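Sutcombe Kitchen Bulletin

Equipment and Methods

Reheating sugared fried dough in a countertop oven

Members who buy from the Farkas stall on market mornings usually carry home more than they eat. The question of what to do with the remainder has come up in the mailbag often enough to justify a short note. It covers round, filled or unfilled fried pastries with a coarse sugar coating. Glazed and iced goods behave differently and will be dealt with in the August number.

A fried pastry goes stale in two ways at once. The crumb firms up as the starch sets, and the crust takes on water from the inside and turns leathery. Gentle dry heat reverses most of the first and part of the second. A microwave softens the crumb but drives steam outward through the crust, and the sugar then dissolves into a sticky film. A toaster oven is the better tool for small numbers, provided it is not run at toasting heat.

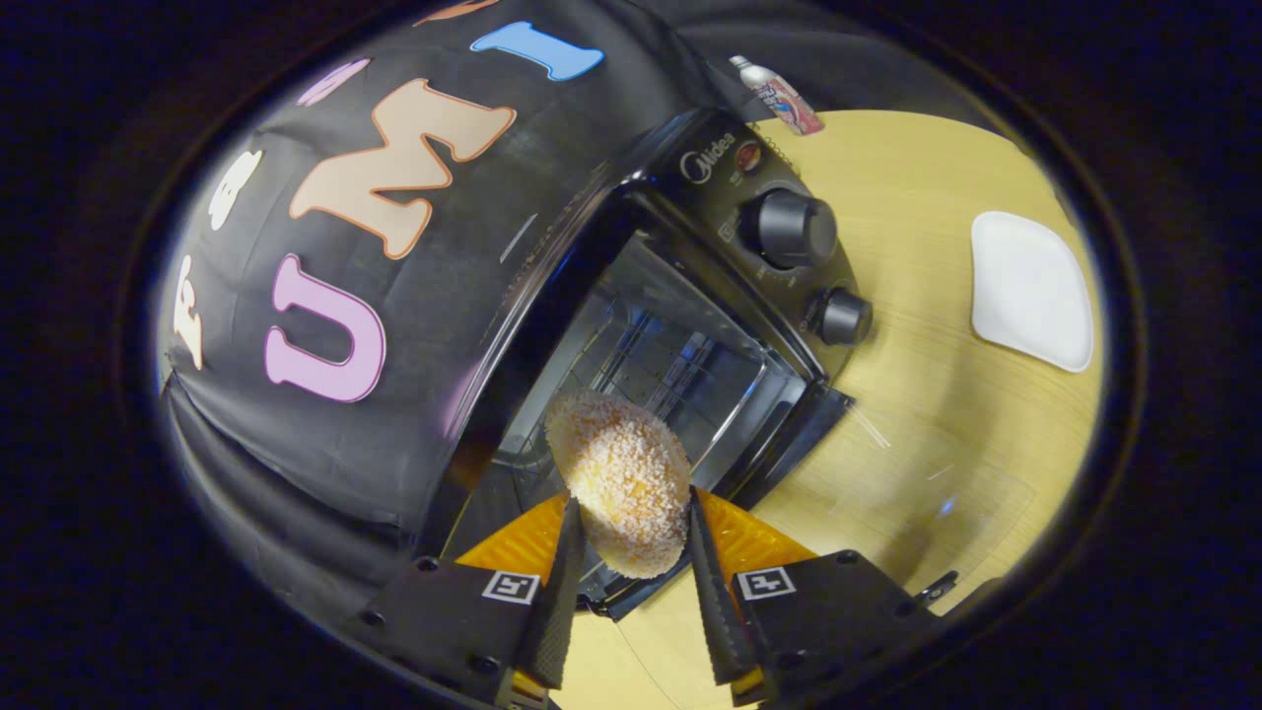 Issue 82

Coarse sugar holds up to this treatment better than fine sugar. The crystals have less surface for their weight, so they take up moisture slowly and keep their grain. A dense coating of the kind on the pastry held at the Midea oven also shades the crust a little from the upper element. Powdered sugar should be left off until after heating.

Procedure. Set the rack in its lowest position and preheat to 300 degrees F for five minutes. Most two-knob ovens drift from their printed scale, and an oven thermometer left on the rack for one full cycle will show by how much. Place the pastries on a bare tray without paper, at least an inch apart and an inch and a half clear of the upper element. Heat for six minutes. Turn the tray end for end at the halfway point. Rest for two minutes on a wire rack before serving, longer if there is jam inside, as a filling stays hot well after the crust has cooled.

Use lower heat and more time for pastries straight from the refrigerator. From frozen, thaw fully at room temperature in a closed container first. Pastries put in frozen will scorch at the top before the center is warm.

Handle by the sides. Fingertips and flat spatulas strip the sugar from the underside, and loose crystals on the crumb tray caramelize on the next run and then smoke. Empty the crumb tray when the oven is cold. If sugar has already fused to it, soak the tray in hot water for 20 minutes and do not scrape.

Power. A small oven on full heat can draw nearly 2000 watts, depending on the model. Check the rating plate. The outlets along the window side of the Fakutley Road kitchen share one circuit with the kettle, and the two should not be run together. The Flirari hot plate is rated at 700 watts and may stay on.

Storage. Keep unheated pastries in a paper bag inside a loosely closed tin, for one day at most. A sealed plastic box will wet the sugar overnight. Cream-filled items go in the refrigerator and are eaten cold.

Corrections to the rye starter table in the last number are on the back page.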